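Bench tips: living with a hired robot arm

I've had the Prikis arm on hire from Brollance since August, and a few of you wrote in asking whether it's worth the bother for a small workshop. So this month's tips are all for the robot crowd (the rest of you can have your drawer liner column back next time, I promise!).

First up, what you get. The Prikis hire kit is the arm, a gripper, a little wrist camera and all the leads, for $500 a month with the first 2 hours of setup help thrown in. Sang Đàm did our setup over the phone and was very patient with me while I hunted for an Allen key I'd been standing on.

Tip one – sort your cables before you teach it a single move. Leave a generous loop at the wrist, then bend every joint as far as it'll go by hand and watch the slack. I lost a whole morning to a lead that was fine in every position except the one I wanted. Hook-and-loop ties are better than zip ties here, you'll be redoing them constantly.

Tip two is about the bench top. A white panel is lovely for the camera to work against, but every scuff and smudge shows up on it. A damp microfibre cloth with a drop of dish soap does most marks. For the stubborn ones I use bicarb paste and a soft toothbrush, and I go gently because a shiny patch is worse than the smudge.

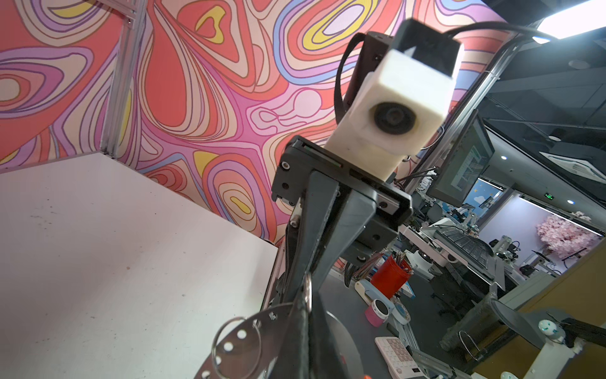

Keep your lens cloth somewhere well away from the grease and the sticky tape, by the way. Mine lives in a zip bag. Breathe on the lens, wipe in small circles, done. No window cleaner, please!

Tip three: go over the bolts. The manual says to check them after every 10 hours of running, and I've settled on 8 as it's easier to remember as a workday. A dot of nail polish across each bolt head and bracket tells you at a glance if anything has crept. My daughter's old purple is a beautiful colour for it.

Grumbles? The grip pads wear faster than I'd like, and Brollance took their time sending spares. Phúc Tiêu down at Pumitz cut me a set from an old bicycle tube to tide me over, and they've held up so well on jars and small boxes that I haven't fitted the real ones yet.

Would I hire it again? For sorting and packing, yes, I've already extended. For anything fiddly I'd try the Đào gripper first, it's a dearer add-on but the fingers are finer – I've got one booked in for a trial and I'll report back.

Recent tips
Getting sticker glue off glass jars
Sharpening secondhand chisels
Which drawer liners stay put
Labelling leads so you can find them again

Questions or tips of your own? Use the contact form | © Bench and Pantry Tips | Back to top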